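Drutetti Fan Boards > Off Topic > Family News

Baby on the way for the Clurngate keeper!

pristissteadmum
Posted 06/05/2018
Did everyone catch the radio interview? Our keeper and his wife are expecting their first in September, and he sounded so happy he could hardly get a sentence out! I've followed Clurngate for 21 years and I got a little teary at the kitchen sink, I don't mind telling you. He said they'd been keeping it quiet since the winter and his mother had already knitted seven hats.

benchwarmer66
Lovely news and I wish them well. I do wish the club hadn't put it out the morning of the Vasylenko Cup draw, though. Let the couple have their own day for it.

pristissteadmum
Oh, I don't think the club meant any harm by it. The way I heard it, he was asked about his plans for the fall and it just came tumbling out of him.
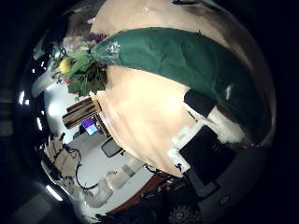
And anyway, I'd much rather hear about a baby than another hour on who we drew. When my oldest was born my husband told the mailman before he told his own parents – some people just can't hold it in, bless them.

goalkick_gran
Congratulations to them both! My only worry is September, with the season barely started. I hope he takes proper time off and doesn't let anyone talk him into playing that same weekend. My son-in-law went back to work after two days and he still brings it up.

benchwarmer66
See, I'd be fine with him missing a month. The backup kid did well at Pristisstead. But you know how people on here will be if we lose one.

oldturnstile
Well, I'll be the grump. He's paid to play, and the baby won't remember who was at the match. I was on the night shift when both of mine came and they turned out fine.

goalkick_gran
Your wife might remember it a bit differently, dear!

oldturnstile
She does, and she's reading over my shoulder. Fair enough, give him two weeks.

pristissteadmum
Ha! Give her my love. I'm starting a card for them, and I'd like to get 100 names on it before the last home game. Just reply with your user name and I'll write them in myself, neatly, I promise.

benchwarmer66
Put me down please.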